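Murnolell - hand-held gripper recordings from the Musdale robotics club
README, last touched 2021-11-08 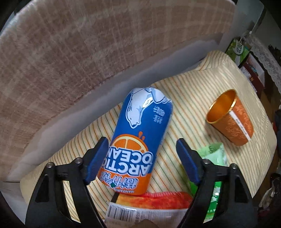 Hi! I'm Lanying, I look after the files for our club, and if you've just copied the murnolell folder off the shared drive then please read this before you open anything. It's long-ish but it'll save you writing to me at midnight (Kaiwen, I mean you).

What's in the folder

There are 239 recordings in total. 119 of them are the "kept" set, which is what we train on, and the rest sit in a subfolder called maybe. I didn't want to throw the maybes out. Tumelo thinks half of them are fine and he's probably right, but we haven't sat down and gone through them together yet.

Each recording is one person picking up one thing from a pile of household stuff and putting it somewhere else. We went for drinks, cups, snack packets, boxes, whatever people had at home, and most of it got dumped on a blanket or a striped cloth so the background wouldn't always be the same boring desk. Soft surfaces are harder than we expected! Things roll into the folds and lean at silly angles, and then you have to come at them from a different side.

Every folder has a video, a text file with the jaw opening over time, and a notes file. The notes are typed by whoever did the recording, so the style is all over the place. Rosário writes little essays, Tetsuya writes "ok".

Names

Folders are named by object, then person, then take number. So drink_tm_04 is Tumelo's fourth go at a drink. If the name ends in _x, the person changed their mind halfway and went for another object. Please don't rename anything - Sebastian (our training script, long story) reads the folder names and gets very upset about spaces.

Labels

We only label three things: when the jaws start closing, when they stop, and when the object is let go. Two people label every recording and if they disagree by more than a few images I look at it myself. I did most of the checking in July with a fan pointed at my face, so if you find a weird one from early on, sorry, let me know and I'll fix it.

Printed text on the packaging is NOT labeled. A lot of it comes out upside down or too blurry to read anyway, and we don't use it for anything.

Stuff to watch out for

- Shiny surfaces. Glossy drink containers get bright spots on them and our edge finder goes nuts. Take the exposure down a bit if you're recording new ones.
- Clutter. We left it in on purpose, so expect other objects close to the one being picked.
- Recording 3801. The number is a typo that I never fixed and now too many scripts point to it. It's a normal recording, use it.
- The jaw file sometimes starts a moment before the video. The script align.py in the tools folder sorts that out.

For the Restdale meet

Kaiwen and Rosário are doing the demo, and they only need the kept set plus version 2 of the labels. Version 1 is still in there but the let-go times are off in it, so leave it alone.

If you add recordings, put them in the folder called new and tell me. I'll move them over when I've had a look.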